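Home Organizing FAQ: What Works, What Doesn't, and What You're Being Sold

Last updated Thu 11 August

I answer mail for the Tendstead household pages, and most of it is from people who have just bought something to put other things in. Some of these answers may save you money. If you sell storage for a living, you may want to skip to the part about labels, where I'm nicer.
Vandana Thakur

Do I need to buy containers before I start?

No. Almost every organizing plan begins with a shopping list, and you should ask who wrote it. Until you've gone through the closet you don't know what's staying, so you can't know what size box it needs. Use shoeboxes, grocery bags, or the cardboard your last order came in. If the cardboard version is still working a few weeks later, buy the real one.

How long does it take to do a whole house?

Longer than the book says. The "one weekend" plans assume no kids, no job on Friday that leaves you flat, and no box of letters that you sit down and read. My own two-bedroom place took most of a summer, and I would still not open the hall cupboard in front of company.

Is the one-year rule any good?

You know the one: if you haven't used it in a year, it goes. I don't trust it. It would have you toss a fire extinguisher, a good suitcase, the big stockpot and every tax record you own. It works fairly well for clothes and badly for everything else. A better test is what it would cost to replace the thing and how annoyed you'd be. A spare lamp shade fails that test. A pressure washer probably doesn't.

What about counting everything I own?

Somebody sends me a spreadsheet every August. The most recent one listed 367 items from a single kitchen, with a column for "joy." I asked what had left the kitchen as a result, and the answer was a melon baller. Counting feels like progress and it is very tidy work, but the drawers stay just as full. Skip it unless your insurance company wants a list, in which case take pictures and write down serial numbers for the expensive stuff.

Are open bins better than ones with lids?

For anything you touch every day, yes, and I say this as a person who distrusts most storage advice. A lid is one more step, and people skip steps. Mail, chargers, lunch containers and kids' cups go back where they belong much more often if the box is open. The trade-off is dust. For holiday things, spare blankets or anything in a basement, get the lid, and get one that latches.

Watch out for "systems" where the lids are sold separately. Add up the whole price first.

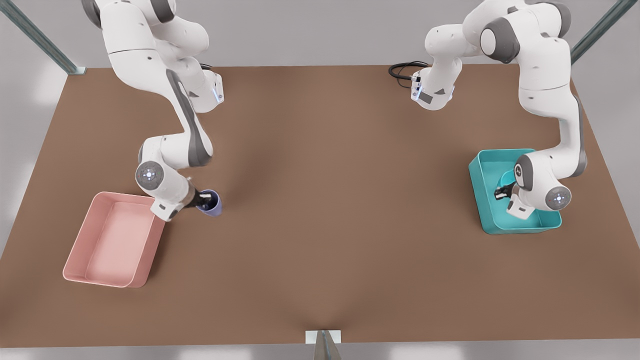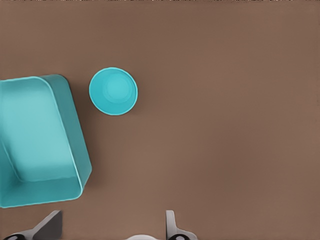

Open-topped containers and a plain brown tabletop.

Where should I do the sorting?

On a table. The bed is a popular choice and I think it's a bad one. At bedtime the pile goes on the floor, and the floor is where it came from. A dining table has the same problem on a slower clock: you'll want it for dinner, which can help you finish. Clear it before you start, and put down a sheet if the finish matters to you.

How many piles should I make?

Keep, give away, trash. I've seen plans with eight, including "revisit," "repurpose" and "someday." Those are all keep piles with nicer names. If you must have a maybe box, tape it shut, write the date on it and put it somewhere you'll trip over.

Does color coding help?

A little, if there are small children in the house who can't read yet. For adults I've never seen it last. The red bin is for tools, then the red bins are out of stock and you get orange, and by winter nobody in the family agrees on what orange means. Pick one color you like and label the front.

All right, so which labels?

Masking tape and a marker. Label makers are fun for an afternoon – I own one, a Sezer, and it's been out of tape longer than it was in use. But labels themselves do work, and they're the cheapest thing on this page. Put them on the side facing you, never on the lid, and use the words your family would say out loud. "Batteries" is good. "Power" is not.

Should I hire a professional organizer?

Maybe. A good one is a patient stranger who keeps you moving, and that's worth something if you're stuck or clearing out a parent's home. Ask three things before you sign: is it hourly, do they earn anything on the products they recommend, and who hauls off the discards? I'd walk away from anyone who gets vague on the second one. Radomír Tichý, who runs the move-out service at Hukstead, told me he charges by the hour and brings no catalog. I'd like to see more of that.

Can I sell the stuff instead of giving it away?

You can try. Expect less than you think, and expect messages at midnight asking if it's still available. My rule is to list only what I'd be willing to drive across town to buy. Everything else goes to the thrift store the same day, before I can talk myself out of it.

I bought the Grerlow drawer dividers you complained about. Are they really that bad?

They're fine. My complaint was with the price and with the claim on the package that they "double your drawer." A drawer is as big as it is. If they fit and you like them, keep them and don't write to me about it.

Will any of this stick?

Some of it. Open bins near the door have stuck for me, and so have the tape labels. The folded T-shirts standing on end did not make it to the second wash. Try one shelf, leave it alone for two weeks, and see what it looks like before you do the next one.

Do you take reader questions?

Yes, by email, and I get to them slowly. Please don't attach the spreadsheet.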